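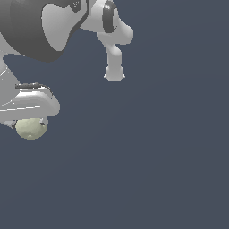 ## Nelent builds its picking set in simulation

Nelent has started gathering training examples for Jovomton, its produce-handling system, inside a simulator. The first batch holds 237 recorded grasps on rounded, pale green and off-white items. Each run saves the arm's joint positions along with views of the gripper and the object.

Operators steer the simulated arm from a desk in shifts that end at 11 on weekdays. Failed grasps are kept and labeled, and the learning system trains on both kinds. Two shapes have been finished so far, and 12 are planned by June.

Chia-hao Yen runs the recording sessions. Yen wants more starting positions for every shape before the set grows, with the fingers approaching from different sides.
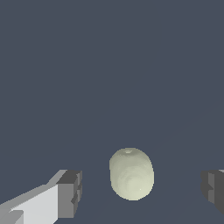 Yeshi Hadgu would like real grasps added early, saying that "a system trained only on rendered fruit will need a lot of correcting later." Nelent plans to add them in the fall.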